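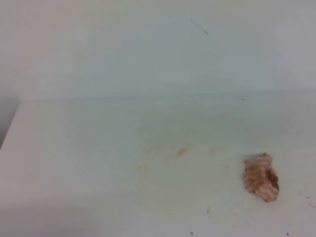

Jerngate Study Rooms: Frequently Asked Questions
Desks, walls and litter

Who is responsible for clearing a desk after use?
The person who booked it. All belongings, paper and wrappers must be removed before the end of the booking. A desk is not regarded as clear while any litter remains on it, however small.

How should marks on a white surface be treated?
Use a damp cloth and a little washing-up liquid, then dry the surface. Scouring pads and bleach are not permitted. Yellow or brown stains that do not lift at the second attempt should be reported and left alone.

May I attach notes to the walls?
No. Tape and putty damage the paint. Pinboards may be borrowed from the front desk.

Are food and drink allowed?
Drinks with a lid are allowed. Food is restricted to the Pandura Room on the ground floor.

Is there a charge for cleaning?
There is no charge for ordinary wear. Where a surface has to be refinished, the user may be asked to pay up to £110.

What happens to items left behind?
They are kept for 14 days. Loose paper is recycled the same evening and cannot be recovered.

To whom should I report damage?
Please write to Kristýna Gajdoš, Rooms Manager, giving the room and desk number. Reports made before your booking begins will not be held against you.

Last revised April 2019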